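How I Re-Oil a Tired Wooden Table

My kitchen table came from a house clearance five years ago, and it has been through homework, bread dough and one very bad evening with a fondue set. Every September I give it a day of attention, and people keep asking me how, so I'm finally writing it down!

First, find out what's on there now. Put a drop of water somewhere out of the way and go make coffee. If it's still beading when you come back, you probably have varnish, and oil won't get through that (you'll need to strip it, which is a whole other page). If the drop has sunk in and left a dark spot, carry on.

Clear everything off and wash the top with warm water and a tiny squirt of dish soap. Wipe along the grain, don't flood it, and leave it overnight. I've tried to cheat with a hair dryer. Don't.

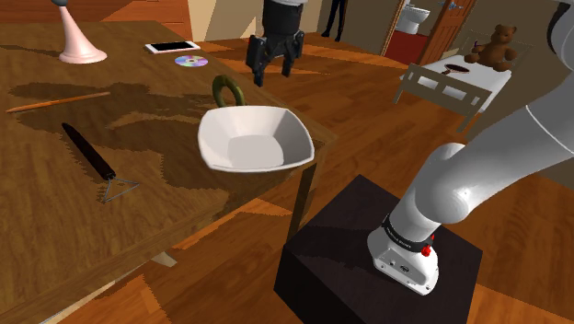 Next comes sanding, and I do it all by hand. Start with 100 grit if the surface feels rough, then go up to 180 or so. Always with the grain, always with a block, and go easy at the edges – it's very easy to round them over while you're thinking about lunch. Vacuum up the dust, then go over the top with a barely damp cloth and let it dry again.

Now the fun bit. I use plain hardwax oil, whatever the hardware store has. Pour a little onto a lint-free rag and rub it in, thinner than you think it should be. Wait as long as the can tells you, then buff off whatever is still sitting on the surface. My friend Mayuree skipped the buffing once and her place mats stuck for weeks.

Let that cure overnight and do a second coat the same way. Old patches may still come out darker than the rest. I like them, so I leave them alone.

One serious thing – oily rags can catch fire all by themselves if you ball them up. Lay them flat outside until they're stiff, or soak them in water before they go in the trash.

Keep hot pans and wet glasses off it for a week. After that, a damp cloth is all it needs day to day.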